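Towel folding at my place: your questions

I keep a small page about laundry over at Sinaslow, and the same things land in my inbox again and again, so I finally typed up my replies (and yes, I have opinions!).

Where do you fold?
On a plain white table, always. I tried the bed for 3 months and everything came out lopsided.

Do you smooth a towel first?
Every time! I lay it flat, run my palms out to the corners, then fold in half and in half again. Small wrinkles don't bother me much, they mostly vanish in the stack.
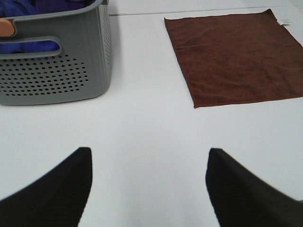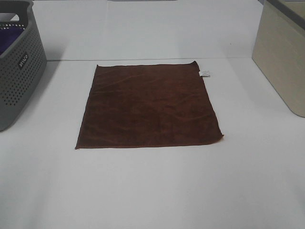 The brown towel, spread out flat with its little white tag at the corner.

How often should I wash microfiber towels?
After 2 or 3 uses for hand towels, and after every use if you're wiping up grease. I skip fabric softener completely, it leaves a coating and they stop soaking things up. Low heat in the dryer, 10 minutes extra if the hems still feel damp.

Last updated Feb 22, 2025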